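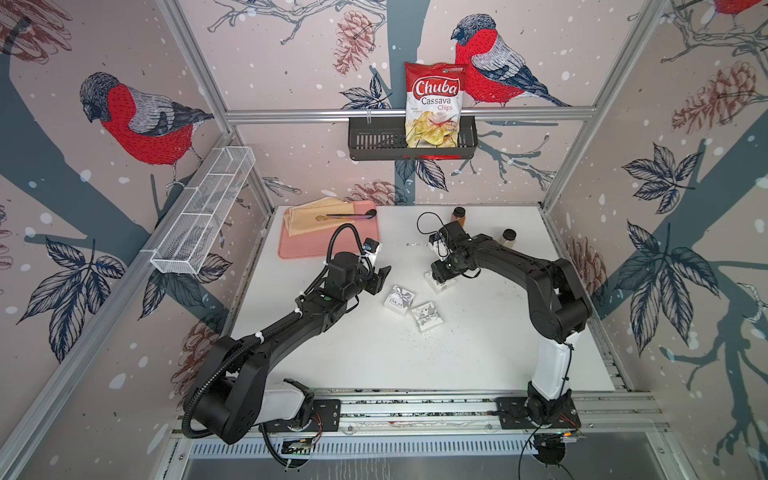

主题:关于小型工作台围挡墙纸及挂篮配置的意见征集

版块:居室与收纳 / 台面整理
回复:5

楼主 Tatero管理组
各位用户:
为统一本版块台面整理的参考做法,现就红腹灰雀图案墙纸配白色台面的方案公开征求意见。该方案三面围合,墙纸为浅粉底色,印有灰雀、树枝、松果及雪点。后侧横杆悬挂黑色开槽金属篮,左侧墙面斜装白色网篮,台面左后方置鲑粉色塑料托盘,右后方置带深色盖的玻璃罐两只。请就墙纸花色、挂篮用途及台面清洁三项发表意见,回复请注明所针对的事项。

1楼 松果与雪
针对墙纸花色。本人认为该图案可予保留。浅粉底色较为柔和,灰雀的红色胸羽与托盘颜色亦相协调。唯左、右两侧墙面下部深色叶片较为密集,台面如再添置深色物品,整体将偏于沉重。建议后续添置物品以浅色为主。

2楼 Riihimäki旧居
对1楼意见持保留态度。工作台背景宜采用素色。图案繁复,寻找细小物品时视线易受干扰。台面上那件银色小物及托盘布面上的金色小物,均属容易遗漏之列。本人于去年10月将自用工作台的花色墙纸更换为灰色素面纸,费用232元,使用至今较为满意。

3楼 Minoru Hosoda
针对挂篮用途。黑色篮内现竖放一袋Chuba Cassava Chips木薯片。食品与刷具同处一台,依本人所在单位Irnent的内部整理规范,应分区存放。该规范第31条规定,刷具、布料与食品不得共用同一台面。建议将木薯片移至厨房或茶水区,黑色篮改放常用工具。
另,左侧白色网篮呈斜向安装,如拟存放细长物品,应先确认其不致滑出。

4楼 松果与雪
回复3楼:条文用意可以理解,但该规范系单位内部文件,居家环境是否须照此执行,尚可商榷。袋装食品悬于篮内,并未直接置于台面,与刷具亦有间隔。本人倾向于允许存放未开封食品,已开封者应予移出。
回复2楼:背景干扰问题,可通过增设小件收纳盒解决,不必更换墙纸。

5楼 Fludalero用品部
针对台面清洁。白色台面易显碎屑及细小深色斑点,建议每次使用完毕后先以干刷清扫,再以微湿软布擦拭。托盘内的折叠布如用于垫放刷具,应与擦拭用布分开,并定期清洗。玻璃罐宜加贴标签,注明内容物及启用日期。墙纸与台面交接处可加贴透明防水条,以免擦拭时水分渗入纸边。

楼主 Tatero管理组
各位意见收悉,现答复如下:
一、墙纸花色存在分歧,暂不作统一规定,素色与印花两种做法均列入参考。
二、食品存放一项,采纳4楼意见,限于未开封包装。3楼如有异议,可另行提交书面说明。
三、清洁办法按5楼所述整理后发布,字数以600字为限。
本帖继续开放回复,相关补充请直接跟帖。
2025年7月21日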